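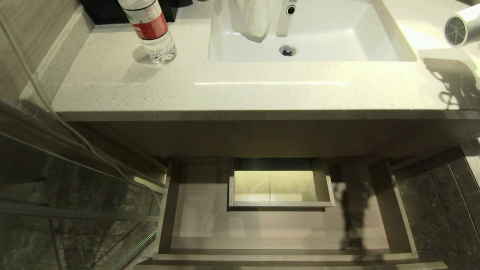
*A guest bathroom vanity with its drawer open, part of the room work covered by the new program.*

**Stokness Hotels Brings Room Robots to the Housekeeping Team at Its Maldonado Property**

*Housekeepers hand off the bending and the repeat checks, and keep charge of the room*

MALDONADO — Stokness Hotels will start using room robots from Uvell alongside its housekeeping staff this August, and we're excited to share how the work is going to change. The first stage covers 30 guest rooms on two floors. It deals with one part of the job that housekeepers have asked for help with again and again: bathroom vanities, drawers and low storage.

Anyone who has cleaned hotel rooms for a living knows the routine. Open the drawer, look to the back, close it, wipe the counter, check the sink, straighten the towel, move on to the next door. Each step is small. Over a full shift they add up to a great deal of bending and reaching, often in a tight space between a shower panel and a wall.

The Uvell robot takes on the drawer check first. It pulls the drawer open, looks inside, and sends a note to the housekeeper's handheld if something has been left behind. It does not pick up guest belongings. A charger, a ring or a half-used tube of toothpaste stays where it is until a member of staff comes to see it, and lost property is logged the same way it always has been.

Counters come second. The robot can wipe open stretches of stone and the front edge of the counter, where water tends to sit. Items on the counter, such as bottles and hair dryers, are left to the housekeeper, who also does the sink, the faucet and the glass. We tried it the other way in early trials and the team didn't like it. They were right, and the work was split again to suit them.

**Built on real rooms**

Before the robots were given any work at Maldonado, Uvell and the housekeeping team recorded 2000 drawer and counter tasks in rooms that were out of service. Of these, 1404 were done with a housekeeper guiding the robot by hand controls. The rest were run by the robot with a housekeeper watching, ready to stop it.

Those sessions taught everyone a lot! Vanity drawers are harder than they look. Some have no handle and must be pulled by the top edge of the front panel. Some have a small tray inside that can hide an earring. Strong overhead lights throw long shadows across a drawer floor, and in the first weeks the robot reported plenty of those shadows as forgotten items. Housekeepers marked each false report, and the software was adjusted from their marks.

**What changes for staff**

No housekeeping jobs are being cut as part of this program, and hours stay as they are. The number of rooms on each daily list also stays the same through the first stage. Time freed up goes to the things guests notice and staff rarely get to finish without rushing: beds, windows, and a proper last look before the door closes.

Two new roles have been opened to current housekeepers. Room leads plan which rooms the robots enter and in what order, and they have the final say on whether a room is ready. Both roles come with higher pay and paid training, and both were filled from inside the team.

Every housekeeper on the two floors gets a training shift with the robots before working next to them. Training covers the stop button, the handheld, and how to send the robot out of a room when it's in the way — a feature the team asked for early and uses often.

**What guests can expect**

Robots enter rooms only after check-out. They do not go into occupied rooms, and guests who are staying on will see the same housekeeping service as before. Pictures taken for the drawer check are deleted once the room is marked ready, unless an item has been found and logged.

**Next steps**

The first stage will be reviewed with the housekeeping team before any more floors are added. Closets and minibar shelves are next on the team's list. A second Stokness property, in Joltley, has asked to join, and its housekeepers will spend a Saturday at Maldonado trying out the controls for themselves.

**About Stokness Hotels**

Stokness Hotels runs small and mid-size hotels for business and family travelers.

**About Uvell**

Uvell makes robots for indoor service work and trains them with the people who do that work every day.

**Press contact:** Stokness Hotels press office, Maldonado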